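Marble flooring

Marble flooring is floor covering made from slabs or tiles of marble, a rock that starts out as limestone and gets squeezed and heated underground until its crystals lock together. I've written most of the stone pages on this site and this is the one I get the most mail about, so I've made it longer than the others (sorry, slate people).

Where the color comes from

Pure marble is white. Everything else is stuff that got mixed in along the way! Gray usually comes from carbon or graphite, reds and pinks from iron, green from minerals like serpentine. Veins form when cracks in the rock fill up with something else, often calcite, and that's how you get pale lines running across a darker stone. Two tiles cut from the same block can look like distant cousins, and I love that, but it drives some buyers up the wall. Lay everything out dry before you glue anything down.

Trade names are a mess, by the way. A gray sold as Sernier in one showroom may be sold as Kirui Gray in the next, and the name tells you very little about the rock. Ask for the quarry instead.

Finishes

The two you'll meet most often are polished and honed. Polished marble is ground with finer and finer grits until it shines, and it throws back every lamp in the room. Honed marble stops a few steps earlier and stays matte. I have honed in my hallway and polished in the front room, and I'd do it the same way again, though the polished side shows crumbs like you wouldn't believe.
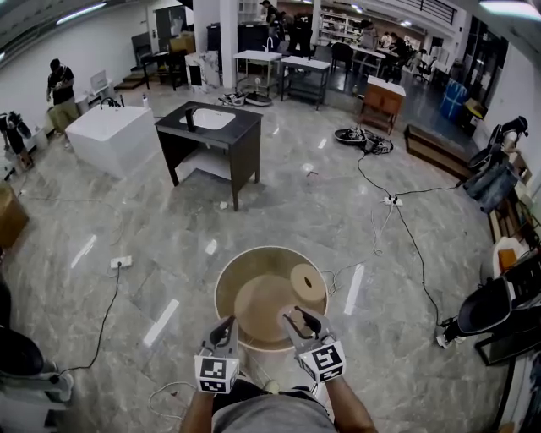
There's also tumbled marble, with softened edges and a worn look, and brushed marble, which has a slight texture and gives your feet a bit more to hold on to. Both are nice in entryways.

Wear and care

Marble is soft for a stone. It's mostly calcite, so acids eat into it: lemon juice, vinegar, wine, tomato sauce, and plenty of bathroom cleaners. The dull spot that's left behind is called an etch, and no sealer will stop it. What a sealer does is slow down stains, and mine gets a new coat every December.

For washing I use warm water and a pH-neutral soap. Neutral means 7 on the pH scale, so check the label. Grit is the real enemy (it works like sandpaper under shoes), and a mat at the door saves you a lot of grief. Chair legs want felt pads.

Bigger scratches need a pro with diamond pads. The old lobby at Lurby was reground that way and came up beautifully.

See also: Limestone, Terrazzo, Travertine, Stone sealers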